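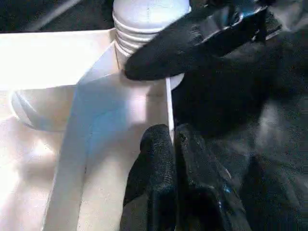

Container neck, four ribs. Container stock falls within this post.

Textiles and Stock Assistant (part-time)
Kuusisto, Garndale site
Reference: 2658
Hours: 15 per week
Contract: fixed term, to the end of June, with a possible extension
Closing date: 9th September

Kuusisto wishes to appoint a part-time assistant to look after the cloths, sheets, padded items and containers held at its Garndale site. The post sits within the materials section and reports to the section lead. It would suit someone with experience of laundry, theatre wardrobe, hotel linen, stockroom or similar work, though applicants from other backgrounds will be considered on the same terms.

Background to the post

The materials room holds 110 catalogued textile items and a smaller stock of bottles and containers. The textiles are used on the work surfaces at Garndale and are returned to the room for checking, folding and storage. At present this work is shared between several members of staff, and the folding and labelling vary from one person to the next. The postholder will bring the stock to a single standard and keep it there.

The textiles fall into two groups. The dark group is made up mainly of black cloths with a glossy face. They slide when stacked, show lint readily and crease along the fold. The white group includes large sheets and thicker, softer items, which take up more shelf depth and are folded to a different pattern. The two groups are stored and laundered separately.
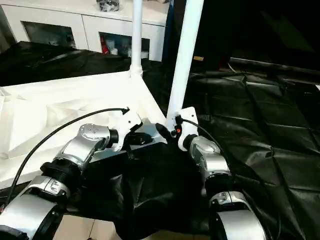 Black cloth, bunched, with a large white sheet spread out behind.

Main duties

Receiving textiles as they come back from use and sorting them by colour group and size.

Inspecting each item on both faces for marks, pulled threads, split seams and lint. Items that fail inspection are tagged and entered on the repair list.

Folding to the written pattern for the item. Large sheets are folded lengthwise first, edges matched to within a finger's width, then across. Glossy cloths are folded loosely and interleaved with tissue.

Laying out covers on the work surfaces before each session. Covers are laid to the plan for that session, which may call for a flat cloth or one left creased. The plan should be followed as written.

Keeping bottles and containers upright, closed and in their rows, with labels facing forward where there is a label. Screw threads are wiped before a cap is refitted.

Recording movements in and out of the room using Skonder, the stock system in use at the site. Training is given.

Sending work to and receiving it from Felline, the contract laundry. Collections take place twice a week. The count on the docket is checked against the bags before signing.

Sweeping and mopping the floor of the materials room at the end of each shift. Loose thread and tissue are to be picked up as they fall.

Essential requirements

Experience of handling textiles in quantity, paid or unpaid.

Ability to follow a written folding pattern and to apply it in the same way each time.

Clear handwriting and basic computer skills.

Ability to stand for up to two hours at a stretch. The folding table is adjustable in height and a stool is provided.

Good colour vision, or the use of a reliable aid. Several of the dark cloths differ only slightly in shade.

Desirable requirements

Machine or hand sewing sufficient for hems and small repairs.

Previous use of a stock system of any kind.

Knowledge of fabric care – in particular low-temperature pressing of shiny synthetics. 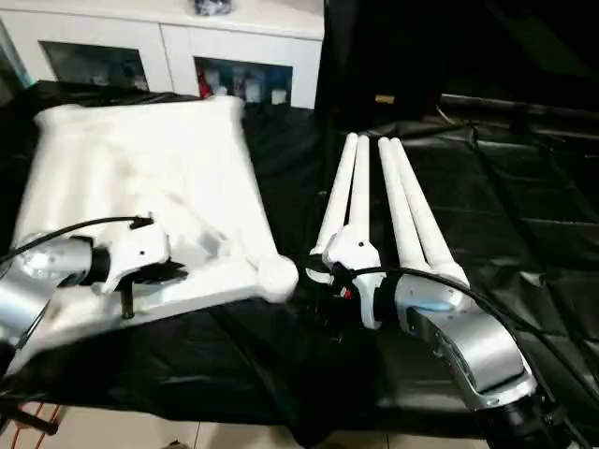 Pay and conditions

Pay is on the second point of the site support scale, paid monthly in arrears. Annual leave is given in proportion to hours worked. Shifts are normally worked in the morning, but the pattern can be agreed with the section lead at appointment. Overalls and cotton gloves are supplied. Bicycle storage is available at the rear entrance; parking is limited and cannot be promised.

Appointment is subject to two satisfactory references and a probation period of eight weeks.

How to apply

Applications should be made on the standard form, available from the Garndale reception desk or by post on request. Quote reference 2658 on the form and on any covering letter. A CV may be attached but will not be accepted in place of the form.

Shortlisted applicants will be asked to attend for a short interview and a practical exercise. The exercise consists of folding one large sheet and one glossy cloth from a written pattern, then completing an inspection slip for each. All materials are provided. Applicants who need an adjustment to the exercise or to the room should say so on the form – section four has a space for this.

Forms received after the closing date will be held on file for the next vacancy unless the applicant asks for them to be returned.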